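Ruline bathroom quotes, data card

I put this together while pricing my own remodel, and it kept growing! One CSV, 2,798 rows, each row a single line from a contractor's quote (tile, plumbing, demo and so on).
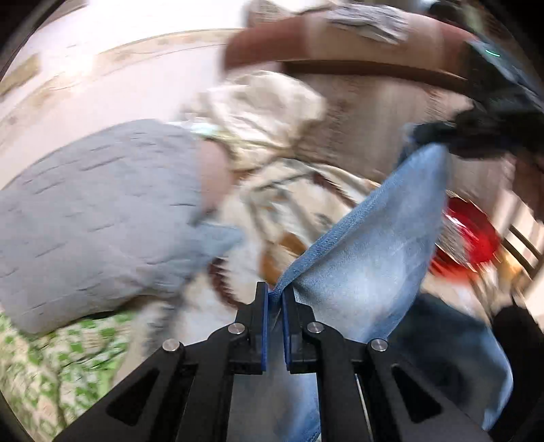 Prices are in whole dollars, before tax. I dropped anything under 200 because those were mostly delivery fees.

Columns
- job: tub, shower or full room
- item: my wording, cleaned up with Listix
- days: the contractor's guess, 18 at most
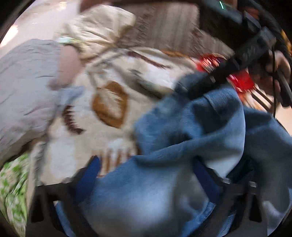

Known problems

Labor and materials are lumped together in 40 rows — sorry, I couldn't split them.
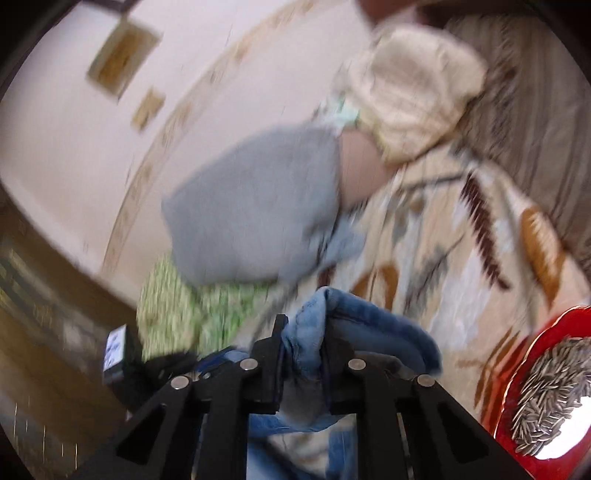 Tae-yang Um fixed the grout rows in July. Send corrections my way and I'll add them.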